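Sorting out the play kitchen

I put off the play kitchen for most of June, and then did the whole thing between lunch and four o'clock.
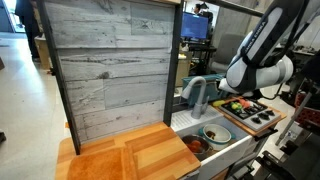
Chia-hao Sin wrote to me after the last post to say that toy food should live in one bin and nowhere else, and that anything found in the sink at the end of the day goes straight back in it. I like the rule but I don't follow it. The sink is where half the cooking gets done. A pot and a bowl stay in there, with a bit of food in each, and I have stopped moving them.

The teal bin stands behind the faucet. I tried it on the floor for a week in Oltemero and it got kicked. Behind the sink it takes up space that was no use for anything else, and you can still reach in from the front.

The stovetop sits on its own wooden board, so I can lift the two together when I wipe down. The burners are black grates and crumbs get under them – a dry paintbrush is the best thing I have found for that. The butcher-block counter only needs a damp cloth. I oiled it once in 2024 and haven't since. The cutting board has a few scuffs and I'm leaving them alone.

I looked at replacing the wood-print panel at the back with plain tile sheets from Leemans. They wanted around 50 for enough to cover it, before delivery, and the gray planks are fine.

Next is the cupboard under the sink, where I have been putting lids that don't fit anything. If you have a pot with no lid, write to me and tell me how wide it is.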